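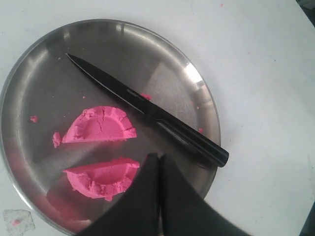 Green card renewal and citizenship application at the same time?

Posted by Aníbal Cuervo

Hi all, my green card runs out in April and I've been eligible to apply for citizenship for a while now (I kept putting it off, I know). My cousin says I have to renew the card first and then apply. A guy I work with at Eskildsen says skip the renewal and just go straight for the citizenship form. I don't want to pay two fees if I don't have to, but I also travel to see my mom a couple of times a year and I'm scared of getting stuck. Also, my last name is spelled wrong on the old card, no idea if that matters. What did you all do?

Atieno Lema

I was in almost the same boat! I filed for citizenship with four months left on my card and didn't renew. The receipt notice I got in the mail said that, together with the old card, it extended my status for a good while, and I carried both everywhere in a plastic sleeve. I flew once during the wait. The airline desk in Prakuleo took 21 minutes to find someone who knew what the letter was, but they let me on.
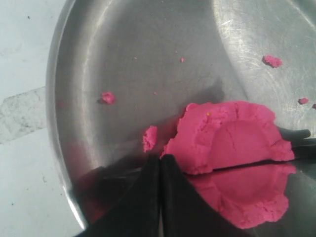

So if I were you I'd read the current rules on the immigration website before you pay for anything, as they do change, and then check what your own receipt says word for word when it comes. Make two copies and keep one at home. For the name, bring your birth certificate and passport to the interview and tell the officer right at the start. Mine had a wrong middle initial and she fixed it on the spot. If you've ever been arrested or spent a long stretch out of the country, please talk to a real lawyer first. The library in Bendari has a free legal night and the line isn't bad if you get there by 5:30.

damus386

just renew it, my brother did both and had zero problems. study for the civics test too, he thought it would be easy and had to go back a second time lol

Aníbal Cuervo

Thanks Atieno, that helps a lot. I'm going to try the legal night before I send anything in. Do they want you to bring your tax papers, or is it only for asking questions?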